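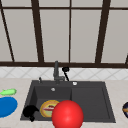
小国来访的时候，报纸应该写什么

我在中国住了十一年，中文是三十岁以后才学的，所以请读者原谅我的句子有时候走得慢。

上个月，一个人口不多的国家派了贸易部长来访。晚报给了他四行字：几点到，见了谁，双方握手，双方满意。我的朋友萨吉布·巴塔查尔吉在一家做茶叶进口的公司工作，他把这四行字读了两遍，然后问我：“他们谈了什么？”我回答不出来。

我的看法是，这样的报道对客人不够尊重，对读者也不够尊重。一位部长坐很久的飞机来，带着十几个随员，总有具体的事情要办。也许是水果的检疫，也许是学生签证要等多少天。这些事情写出来并不难看，读者也看得懂。

我年轻时在兹尔索普的一家地方报纸做过记者。那个城市很小，却有一个友好城市代表团每年六月来。我的主编弗雷泽·兰金有一个规定：写代表团的稿子，必须有一个数字和一个不满意的人。有一年，数字是577，是两个城市之间交换过的中学生的总人数。不满意的人叫卡勒姆·托什，他抱怨交换生住在他家46天，市政府答应的补贴却一直没有到。稿子登出来以后，市长不高兴，可是代表团的团长专门要了320份报纸带回去。他说，这是第一次有人认真写他们。

当然有人会反对。埃尔斯佩思·希勒以前在使馆工作，她告诉我，会谈的内容在没有定下来之前不能说，说早了，事情就容易坏。这个道理我承认。外交需要关上门的房间，我也不要求记者坐在桌子旁边。但是会谈结束以后，协议签了，门打开了，报纸上还是那四行字，我觉得就说不过去了。

还有一种意见，说普通读者对小国没有兴趣。我不太相信。我住的小区里，有人的儿子在那个国家修公路，楼下的水果店卖那里的李子干。他们想知道的，是运费会不会降，儿子的工作许可能不能延长。晚报如果肯写2,000字，他们会坐下来读完。

所以我的建议很小。握手的消息可以照旧登，放在第一段。第二段请写一件具体的事：谈成了哪一条，从什么时候开始，跟谁有关系。没有谈成的，等到可以说的时候，也请写一句。

萨吉布到现在还不知道茶叶的关税有没有谈到。他星期一给晚报写了一封信，正在等回信。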